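Rebuilding a Small Dell Desktop: Memory, Processor and Drive

Kiiskinen Bench Notes
Last revised 2025-01-17

This page covers fitting a processor, memory and a hard drive to a desktop tower that has been stripped to its board and power supply. It assumes the power supply has tested good. Part numbers differ between models, so check the service manual for the tower before ordering.

What you need

A Phillips screwdriver, a grounded wrist strap, isopropyl alcohol, lint-free wipes, thermal paste, and a tray for screws. A plastic pry tool helps with tight connectors.

1. Prepare the case

Unplug the power cord and hold the power button for 7 seconds. Lay the tower on its side with the open side up and clip the strap to bare chassis metal. Blow out dust before any part goes in. Move loose power leads clear of the board and check each one for cracked insulation.

2. Sort and check the memory

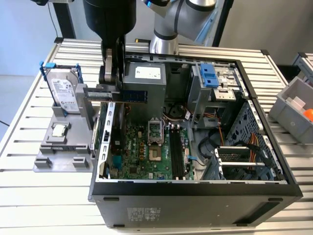 Memory should be matched before it is installed. Compare the label on each module with the manual for type, speed and capacity, and set aside anything with damaged contacts. Hold a module by its ends, as level as the green one above the case, and keep the contacts away from the chassis edges. The two black slots to the right of the processor socket are both free on this board, so a matched pair can be used. With a single module, use the slot the manual lists first.

Wipe the contacts with a dry lint-free cloth. Use alcohol only if there is visible residue, and let it evaporate fully.

3. Seat the processor

Do this before the memory goes in. The socket is easier to reach with the slots empty.

Raise the lever and the retention frame. Inspect the socket under a bright light for bent pins or debris. Line up the corner mark on the processor with the mark on the socket and lower it straight down. It should drop into place under its own weight - do not slide it or press on it. Close the frame, then bring the lever down and hook it. The lever needs firm pressure. Paste and heatsink follow, with the screws tightened in a cross pattern.

4. Install the modules

Open the slot latches, align the notch, and press evenly on both ends until the latches close. If one end sits high, remove the module and start again.

5. Stage and fit the drive 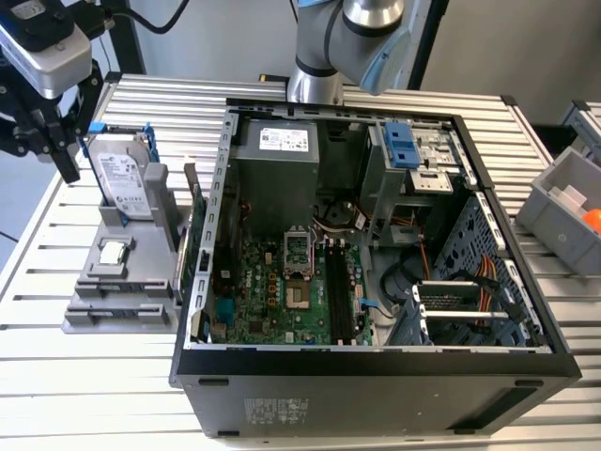
Drives on the Ernness bench are put in their caddies before they go near a case. Check that the caddy pins are in the drive's screw holes and that the rails run parallel. Stand the drive upright in a slotted holder beside the tower, like the Seagate in its blue caddy, so the label can be read without handling it again. Record the serial number at this point. Slide the caddy into the cage until it locks, then connect data and power. Both plugs are keyed.

6. First power-on

Leave the side panel off. Connect a monitor and keyboard, restore power, and enter setup. Confirm that the processor, total memory and drive are listed. Run a full memory test for 3 passes before loading an operating system.

If the machine does not start, disconnect power and reseat the memory first, one module at a time.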